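Ticket 1923: Brick sorter drops small bricks late, or on the divider
Project: Tromesard (shared workshop, bench sorter)
Component: gripper, release routine
Status: Closed, two follow-ups open
Opened: Wednesday, June 29, 2022
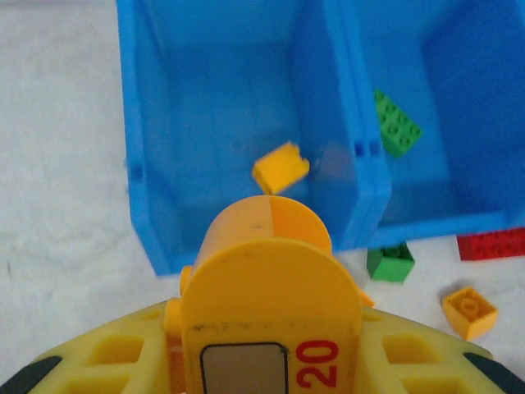
Summary

Arm picks toy bricks off the mat and places them in the blue two-compartment tray. Larger bricks release cleanly. Small bricks stay on one finger after the open command and fall when the arm starts its return move. Result is a brick in the wrong compartment, a brick on top of the divider, or a brick back on the mat.

Expected: brick falls straight down into the left compartment within the release window.
Observed: brick falls late, at a point that depends on return speed.

Setup

Arm: Vilden kit arm, shop-modified base plate
Gripper: yellow plastic parts, rubber edges on the fingers
Controller: Pelkonen board, stock firmware, our own move scripts
Supply: Eltex bench supply, shared with the conveyor
Surface: pale mat, taped at the corners
Tray: blue plastic, two compartments, raised divider in between
Wrist camera: on, used for pick position only. It plays no part in the release.

Steps to reproduce

1. Home the arm and load the sort script.
2. Put a mix of bricks on the mat next to the tray. Red, green and yellow all show the fault, so color is not a factor.
3. Start with the release wait at the default of 200 ms.
4. Watch the small bricks. The long ones rarely fail.

Log

Entry 1
Assumed low supply voltage. The conveyor is on the same Eltex unit and draws hard at startup. Disconnected the conveyor and ran a full batch. Fault still there. Reconnected the conveyor. Voltage at the gripper connector stays inside spec with both running.

Entry 2
Checked the script. The open command and the return move are queued back to back with the wait in between. The wait is honored, confirmed on the scope. At the end of it the fingers are still moving. The servo needs longer than the script gives it.

Raised the wait from 200 ms to 400 ms. Better. Most small bricks now fall before the arm moves. A few still hang on.

Entry 3
Looked at the ones that hang on. They leave the grip tilted. One finger lets go first and the brick rolls against the other, with a corner resting on the rubber. Long bricks are heavy enough to pull themselves off. The small ones are not.

Cleaned the rubber with isopropyl. It had a film on it, probably from the mat tape. Cleaning helped for one batch and then the sticking came back, so the film is a contributor only.

Entry 4
Measured finger travel with the arm parked. The left finger opens fully. The right finger stops short. Took the cover off and found the right link screw run down too tight, binding on the joint. This dates from the rebuild last October, when the screws were replaced with ones a size longer.

Backed the screw off and added thread locker. Both fingers now reach the end stop together. Reset the wait to the default to see the effect of this change alone. Late releases are down sharply but not gone.

Entry 5
Drop height. The script releases above the rim of the tray to clear the divider. From there a tilted brick has room to turn and bounce. Lowered the release point by 25 mm over the left compartment. The fingers still clear the walls. Tried going lower and touched the divider on the way out, so went back to 25.

Entry 6
Green brick found in the right compartment, standing on its end against the wall. The script has no place command for the right compartment in this mode. Went through the move log. The place target for that brick was correct, and the return path crosses the divider. Consistent with a late drop during return.

Changed the return path so the arm goes straight up first and only then sideways. A late brick now falls where it should have gone anyway. This does not fix the release but it removes most of the consequences.

Entry 7
Final settings, all changes in:

release wait: 300 ms
release height: 25 mm below old value
return path: vertical lift, then lateral
right link screw: backed off, thread locker applied
finger rubber: wiped before each session

Ran the mixed batch until the mat was clear, reloaded and ran it again. No bricks on the divider, none in the right compartment. One small brick released late and landed in the left compartment during the vertical lift. Accepted.

Root cause

Right finger binding on an over-tightened link screw, made worse by a release wait shorter than the real servo travel time. Film on the rubber and a high drop point added to it.

Notes for whoever works on this next

Do not shorten the release wait to gain cycle time. The return move is the slow part – take the time from there if it is needed.

The end stop check takes a minute and needs no tools. Park the arm, send open, look at both fingers from the front. If one is short, check the link screw before touching the script.

The old move script is still on the controller with the suffix _old. It has the diagonal return path in it. Don't load it by mistake.

Open items

– Fit link screws of the original length. On order.
– Move the conveyor to its own supply. Unrelated to this fault, but the startup draw is larger than it should be on a shared unit.

Closed by: bench group. Reopen if a brick turns up in the right compartment again.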